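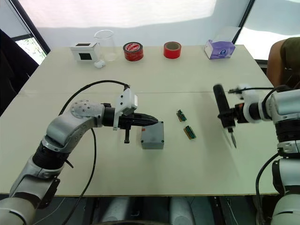 Grey box and the two boards, on the bench.

Lid screws on small grey enclosure: what torque?
Arnar Dalsgaard
I close these boxes with a cordless driver. Four corner screws, self-tapping into the body. Of the last 93 closed, 16 had a stripped corner.
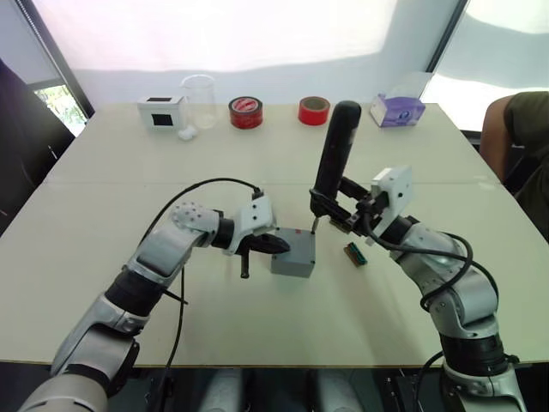
Driver upright at the corner of the box.

Screws are from Larley, length as supplied. The driver has a numbered data sheet but the collar itself carries only dashes and a small screw icon. Which setting should I start from? 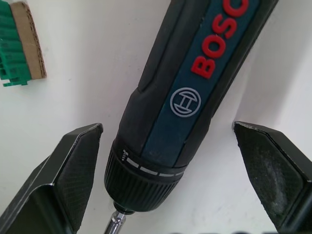 Thoroddsen
Start at the lowest mark and go up one at a time until the head just seats. Before driving, turn the screw backwards by hand until it drops into the old thread. Go round diagonally, all four loose, then tighten.

Check the bit too. A worn one rides up out of the recess and you press harder to compensate.
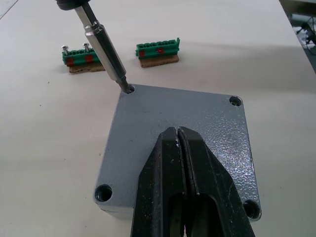
Vondska
Agree on the diagonal order. If a corner has already gone, use the next size up. Mine are all done by hand, no trouble.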